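Search this site... Search Clear

Brendcombe Milk Round - your questions

Last tidied up in June. If it's not answered here, ring or email Fernanda Antunes, details at the bottom.

Where do you deliver?
All of Brendcombe, most of Jimbridge, and the top road as far as the Verhoeven farm shop. Not the new estate past the bypass yet. Want to, no space on the van.

What time does it come?
Before 7 in the village, a bit later in Jimbridge. Snow or a flat tyre, all bets off. We post on the noticeboard page if we're running badly late.

Is there a minimum order?
No. One pint is fine. One pint a week is also fine, but please pick a regular day.

How do I change my order?
Text or email by 8pm the night before. Notes left out with the empties are read on the doorstep, so we can only do it if there's spare on the van. Usually there is for milk. Usually there isn't for eggs.

Going on holiday - what do I do?
Tell us the date you go and the date you're back. Both please. "Away for a bit" has led to some very full doorsteps.

Do you do cartons as well as bottles?
Yes. Glass pints are the standard but cartons are there if you've got small kids, stone floors or a flat with no bin store. Carton price is on the order form. They don't come back to us, they go in your own recycling - check with the council which bin, it's changed twice.

Why has my bottle got a scratchy ring round it?
Wear from the crates. Bottles go round lots of times. If it's chipped at the lip don't use it, put it out with a note and we'll credit you.

How long does it keep?
Go by the date on the cap or carton. Once open, three days or so in the fridge. Keep it at the back, not in the door, the door is the warmest bit.

Can I freeze it?
Yes, but not in glass. Pour some out of a carton first so theres room to expand, or use a tub. Thaw in the fridge overnight and shake well. It can look yellow when frozen, that's normal.

Whole, semi or skimmed - which is which?
Whole has the cream left in. Semi has about half of it out, skimmed nearly all. For rice pudding, custard or yoghurt get whole. For tea, have what you like. 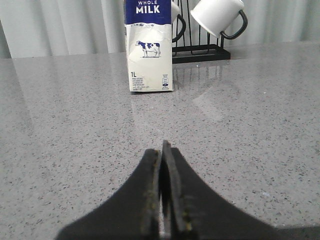 Whole milk, in a carton.

Oat milk?
Yes, one kind, the Fukari barista one. Order by the week, can't do odd ones.

How do I pay?
Card online, bank transfer, or cash in an envelope with your house name on. Bills go out monthly. We have 320 doorsteps on the books now so please do put the name, we can't go on handwritting.

Something's missing or gone off?
Text before noon and we'll credit it. No need to keep the milk.

Was this page useful? 115 people said yes
Share - 7 comments

Contact: Fernanda Antunes, Brendcombe Milk Round | © Brendcombe Milk Round | Back to top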